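Search this site
Enter keywords
Go

How to Cook Dried Beans on a Single Burner

Dried beans need time more than they need attention. One burner and one heavy pot are enough, and you can do other things while they cook.

What you need

One pound of dried beans, 6 cups of water for soaking, more water for cooking, salt, an onion and a bay leaf. Use a pot with a lid that holds at least four quarts. Black, pinto, navy and cannellini beans all work with these steps.

Step 1. Sort and rinse

Spread the beans on a sheet pan and pick out any stones, dirt or shriveled beans. Rinse in a colander under cold water.

Step 2. Soak

Cover the beans with the 6 cups of water and stir in a tablespoon of salt. Leave overnight. For a quick soak, boil them for two minutes, turn off the heat, cover and wait an hour. Veronika Pichler tested both methods for this page and found that the overnight beans kept their skins better.

Drain and rinse before cooking.

Step 3. Bring to a boil

Put the beans in the pot with the onion, cut in half, and the bay leaf. Add fresh water to two inches above the beans. Bring to a full boil and hold it for 10 minutes. Do not skip this with red kidney beans, which can make you sick if they are undercooked. Skim off the foam.

If you use an induction burner, check that a magnet sticks to the bottom of your pot.

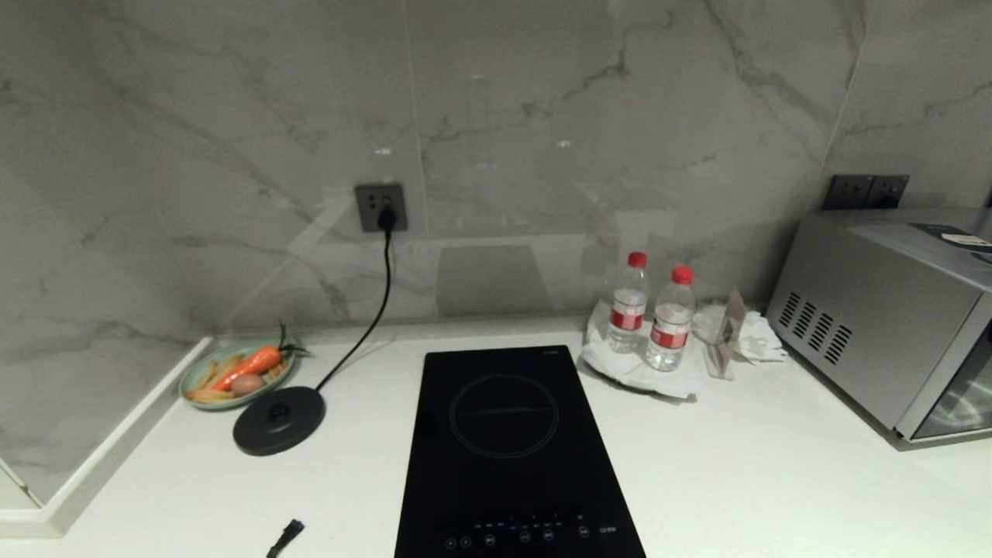 Step 4. Simmer

Turn the heat down until you see a bubble or two at a time. Set the lid slightly open. Start checking navy beans after 45 minutes and the larger kinds after 65. Add hot water if the tops of the beans show. Old beans can take twice as long.

Step 5. Test and season

Taste five beans from different parts of the pot. All five should be creamy in the middle. Salt to taste, and add tomatoes or vinegar only now, as acid keeps beans firm.

Storing

Cool the beans in their liquid. They keep four days in the refrigerator. To freeze, pack in pint containers with liquid to cover and leave half an inch at the top.

Last updated 21 July 2018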